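6.2 Suture check after an instrument change

Run this check each time an instrument on either arm of the Vornstead cell has been replaced. Use a marked practice pad that already carries some stitches.

1. Home both arms and set the grip limit to 20.

2. Wind the thread on the right jaw and bring the left tip up to meet it. 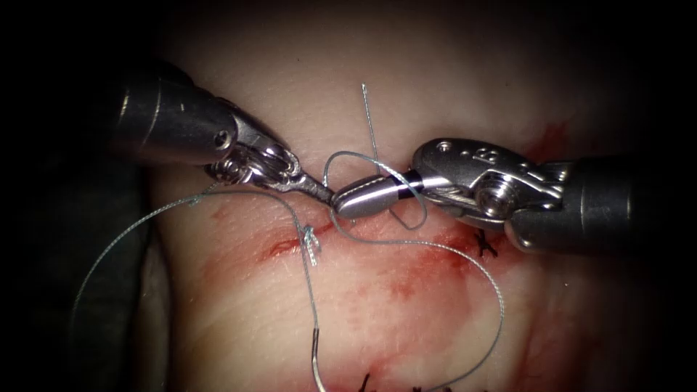

Akolgo Training Lab / Robot Maintenance Group

The wrists must turn smoothly while the loop is on. If one sticks, stop and go to 6.4.

3. Take the thread in the jaw and lift. Leave the needle lying on the pad.

CAUTION: Never pull against a needle caught in the pad. The wrist cables can be damaged.

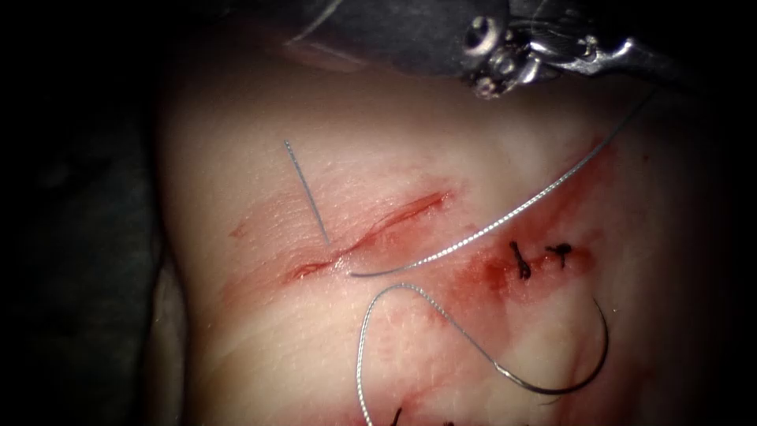 4. Tie the knot and draw it down at low speed.

Repeat the tie 2 times at each grip setting.

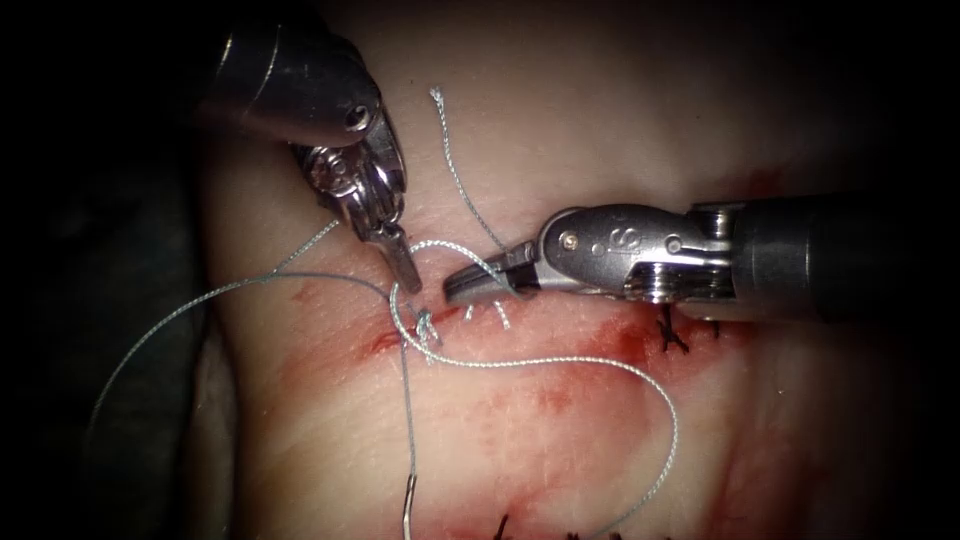
Cable wear is the usual cause of a weak grip. Log the use count of each instrument and replace it at 67. Before you close the jaws again, look for thread lying over them, as on the right instrument at this stage, and work it free slowly.

5. Switch to the wrist camera and check that the jaw tip is in focus. A soft shaft in the foreground is normal.

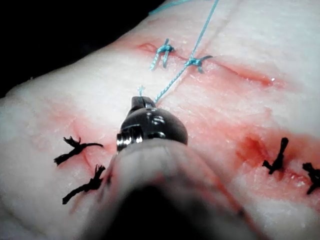 If the tip is soft too, clean the lens and repeat step 5. Report any fault that remains to Maximiliano Calvo.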